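Counting and Betting Choices in Blackjack: A Simulation Study
Final Project Report, Introduction to Probability
Shaohua Jin and Brittany Penner
October 24, 2009

1. Background

Blackjack is unusual among casino table games in that the player makes decisions after the first cards are dealt, and those decisions change the expected result. In a game of pure chance such as keno, the player picks numbers and waits. In blackjack the player can hit, stand, double down, split a pair, or in some casinos surrender.

Our project compared three ways of playing the same hands. We wanted to know how much a beginner loses by following simple habits instead of a full strategy chart, and whether a betting system makes any difference to the outcome. Brittany had worked one summer at a card room in Ninivville and had seen many players use the same few habits, so we built our rules from her notes.

2. Rules of the game used

We used a shoe of several standard decks, shuffled when a fixed share of the cards had been dealt. The dealer stands on every 17, including a soft 17 (an ace counted as eleven plus a six). A natural blackjack pays 3 to 2. The player may double on any first two cards and may split a pair once. There is no surrender and no insurance in our version. We left insurance out after the proposal stage. It is a separate bet on the dealer's hole card, and including it would have mixed two questions together.

The table minimum was set at 10 dollars and the maximum at 100 dollars. The gap between the two turned out to matter for the betting part of the project.

3. The three playing styles

Style A, "Never Bust." The player stands on any hard total of 12 or more, whatever the dealer shows. The idea behind it is that the player cannot lose by going over 21. Splits and doubles are not used.

Style B, "Copy the Dealer." The player hits until reaching 17 and then stands. Again there are no splits and no doubles. Many people assume this must be an even game, as both sides follow the same rule. It is not even, because the player acts first. When the player and the dealer would both go over, the player has already lost the bet.

Style C, "Chart." The player follows a basic strategy chart that gives one play for each combination of player hand and dealer up card. We typed the chart in by hand from a library book and checked it twice. The first version had an error in the row for a pair of nines, and we had to rerun everything done before it was fixed.

4. The program

Shaohua wrote the program and Brittany wrote the test hands. The program keeps the shoe as a list, deals from the end of it, and records the result of each hand as a number of units won or lost. All three styles were given shoes shuffled from the same starting seeds. The styles draw different numbers of cards, so the hands drift apart within a shoe, but each style at least starts from the same cards.

The hardest part was the handling of aces. Our first method counted every ace as eleven and subtracted ten when the hand went over 21. This worked for hands with a single ace but did the subtraction only once, so a hand with two aces and a ten was scored as a bust. The test hands caught this. After that we stored the hard total and a yes-or-no value for whether an ace could be raised.

5. Results by playing style

Style C lost the least per hand, as expected. Style B lost more, and Style A was close to it. We had expected Style A to be far worse than Style B, and in short runs the two changed places often. Only in the longest runs did the order settle down.

Most of the cost of Style A comes from hands of 12 to 16 against a dealer's seven or higher. The dealer makes a hand too often in those spots for standing to work. Against a dealer's five or six, Style A usually makes the same play as the chart.

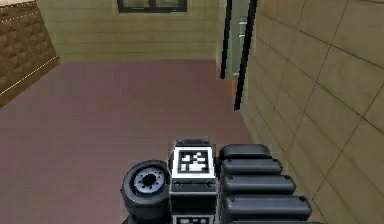
6. The betting system

For the second part we kept Style C and changed only the size of the bet. The system we tested was the Martingale, in which the bet is doubled after each loss and returned to the minimum after a win. With our limits the bets go 10, 20, 40 and 80 dollars. The next bet would be above the table maximum, so the player in our program goes back to the minimum and takes the loss.

Many sessions ended with a small win and a smaller number ended with a large loss. Averaged over all sessions, the loss per dollar bet was almost the same as with flat betting. This agrees with what we learned in class, that changing the size of bets by looking at past results does not change the expected value of each dollar bet.

7. Limits of the project

We did not test card counting. We also did not test how errors affect Style C, and a real player would make some. The effect of the number of decks was planned for the second half of the project but dropped for lack of time. Shaohua ran a few single-deck shoes in February and the chart did slightly better there, but the runs were too short to report.

The comparison of Styles A and B would be stronger with a confidence interval for each. We calculated the standard deviation per hand for Style C only.

8. Division of work

Brittany wrote sections 1 to 3 and the test hands. Shaohua wrote the program and sections 4 to 6. Section 7 was written together.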